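Looking After a Pale Carpet

We put a cream carpet in the sitting room at Mudstead against the advice of almost everyone we know, and I'd do it again tomorrow. It makes a dim old house feel so much lighter, and it's lovely underfoot in January when the floors in the rest of the place are like ice. It does ask for a bit of looking after, mind you, so I've gathered up the things that have worked for us (and one or two that really didn't).

Vacuum slowly. I know, everyone says it, but I was a terrible one for whizzing up and down in five minutes before visitors came. Go over each strip one way, then back across it the other way, and let the machine take its time. The edges by the skirting board want the narrow nozzle, otherwise you get that grey line creeping in, and once it has settled it's a devil to shift.

Daylight is your friend when you're hunting for marks. Pull the curtains right back and look across the pile while the light is coming in from the side, when dents, crumbs and bits of dark fluff show up far better than they do under the ceiling lamp. I do mine with a cup of tea in hand, kept well over the tray!

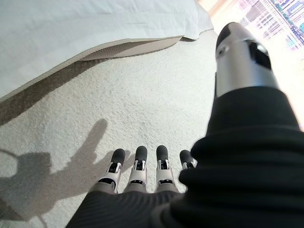 One reader wrote in to say that she had given up on brushes altogether for dark fluff and black wool, and now goes over her carpet with a barely damp rubber glove, always dragging towards herself so that the bits roll up into a little sausage she can pick off. She does the stairs the same way and says it beats the vacuum every time.

I've since tried the glove and I'm quite converted, particularly for the threads that come off jumpers and thick black socks. Do wring it out well, though, as a wet glove just pushes everything about.

Now, spills. Blot, don't rub, and use a plain white cloth, because a coloured one can leave its dye behind and then you have two stains to worry about. Work from the outside of the mark towards the middle. For tea I use cool water with a tiny drop of washing-up liquid, left for 5 minutes, then blotted with clean water and covered with a folded towel and a heavy book. Try it first in a corner behind the sofa. I once skipped that step with a strong cleaner and there's a patch under the bookcase to this day that I'd prefer you didn't ask about.

For the dents left by chair legs, lay an ice cube in each one, let it melt, blot up the water and tease the pile upright with the edge of a spoon. Deep ones may need doing twice. Wool takes to this nicely, but check the maker's label before you wet anything.

Rugs next time, including how to stop the wretched things from creeping.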